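Trurklow Lending Shelf: progress report to the Lehtinen Fund
Second period, ending November
Prepared by Darragh Brophy

You asked for a report that says what has worked and what hasn't. I will try, though I should say at the start that I was doubtful about this scheme when we applied and I am only a little less doubtful now.

The idea, as set out in the bid, was that people in Trurklow own too many things they use once a year and would borrow them from a shared collection if one existed. Carpet cleaners, preserving pans, tile cutters, a folding table for a christening. We said that borrowing would cut household spending and get neighbours talking to each other. The first part can be measured if people tell us the truth. The second I have never known how to measure, and the form you sent does not help.

Membership stands at 107 households against a target of 60. I would ask you not to read too much into it. Joining is free and takes a minute at the library desk, and plenty of those households have not borrowed a thing. The old toy library in Pukine had a long list of members too, right up to the month it closed.

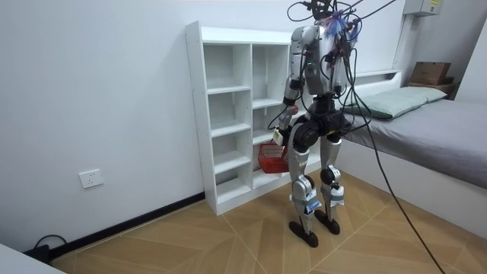
Are people bringing things back?
Mostly they are, and mostly late. We set a loan period of two weeks, and the wallpaper steamer has never once come back inside it. We dropped late fees in the first period after they put people off returning anything at all, and I can't see a case for bringing them back.

What people borrow is not what we thought they would. The bid made a good deal of power tools, and we spent a large part of the equipment money on them. They go out now and then. The things that hardly ever sit still are the sewing machine, the cool boxes and the big soup pots. If we were starting again I would buy one drill and stop there. The second sander, which I argued against, is still in its wrapping.

Repairs have cost more than planned. The carpet cleaner has been back to the shop twice for the same fault, and the second bill was close to what we would pay for a used one. I have told the steering group that I won't pay a third. There is a view that a lending scheme ought to mend things on principle. I have some sympathy with that, but the principle does not come with a budget line.

The booking system is the weakest part. We took the Tadach package at a discount and it does what it says, provided the person using it is patient and has a recent phone. Older members ring the desk, the desk writes the booking on paper, and then someone types it in or forgets to. Double bookings follow. The clash over the marquee in August was ours, and we have apologised to both families.

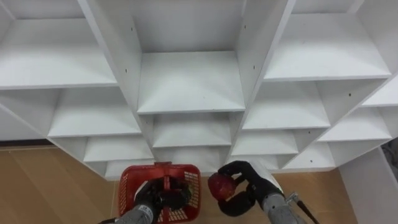 Iida Kallio wrote in the comments book that she had given up on the website after her booking vanished for the second time, and that a pencil and a ruled notebook would do the job better. She would like it noted that she has offered to supply the notebook.

I think she is probably right. We are tied to the package until the spring, so for now the desk will keep a paper diary and treat it as the true record. The software can catch up with it in the evenings.

On savings, we sent a short survey to every member household. The replies were cheerful and not much use. Several people put down the full shop price of an item as money saved when it is plain from the rest of the form that they would never have bought it. One member claimed the price of a new tent for a single night in the garden. I have left the savings figure out of this report 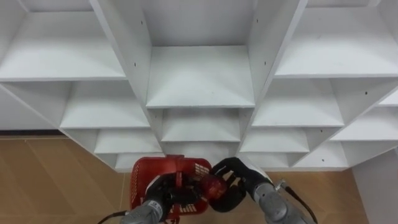
until we have a way of asking that doesn't flatter us. Onni Harju has drafted a new form which asks what the household would have done without the loan: bought one, hired one, asked a relative, or gone without. My guess is that the last two will come out well ahead. If so, the bid was wrong about spending, and we should tell you so in plain terms.

Donations need a word. We are offered far more than we can use, and a lot of it is on its way to the tip by a longer road. Bread makers, mostly. We now turn down anything with a missing part, a missing manual or a frayed lead, and we test every electrical item before it goes out. This takes up Thursday-style blocks of time that the bid never costed — whole mornings, in practice — and I would like to move a small sum from publicity to cover it.

Opening hours were also wrong. We opened from ten until four, when most of the people who want to borrow a ladder are at work. A trial of one late session, until eight in the evening, brought in faces we had not seen before, and we will keep it going through the winter.

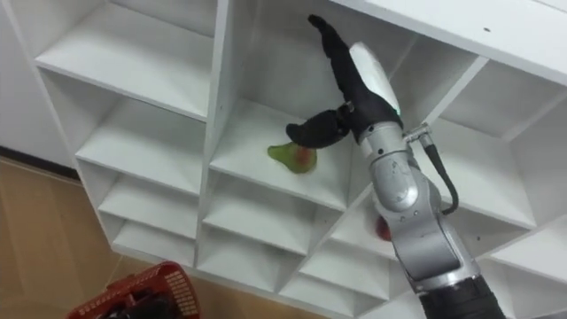 Violeta Daza told us that the late opening was the only reason she had used the scheme at all, and that she would sooner have two late evenings and lose a whole day than go back to the old hours. Anneli Koskela disagreed at the same meeting and said the daytime was when she could get a lift.

We can't please both with the staff hours we have. I propose to close one morning, keep the late session and look at the loan figures again before the next report.

Requests to the Fund for the coming period:
Agreement to move money from publicity to testing.
Agreement to sell the unopened sander and one of the circular saws, with the proceeds going to a second sewing machine.
A decision on whether the savings target can be dropped or reworded.

The accounts are attached separately. The repair line is over and the travel line is under, and they do not cancel out.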